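Calico to publish Ultometti setting guide in July

1 February 2025

Calico will publish The Kvaran Cycle, a setting guide for its fantasy world Ultometti, in July. The book runs to 383 pages and covers the river gods of Kvaran, the drowned city of Kenora and the calendar kept by its ferrymen.

The guide is in 5 parts. The longest deals with the Tide Court, a group of 10 minor gods who settle quarrels between the living and the dead. Each god has an entry with rites, feast days and known enemies – some of these differ from the versions in the first rulebook, and the new text replaces the old. 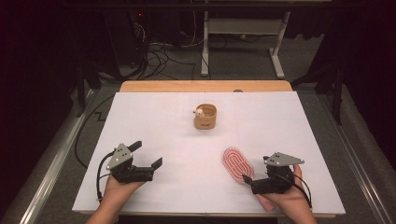
Playtesters who read the draft asked for more on the ferrymen, saying that the oath they swear at Kenora was mentioned often but never given in full. The oath now appears in part two, with notes on what happens to those who break it.

A hardback edition of 708 numbered copies will include a fold-out map of the Kvaran delta. The standard edition will be a paperback. Both can be ordered from the Calico website from today, and orders for the hardback are limited to one per customer.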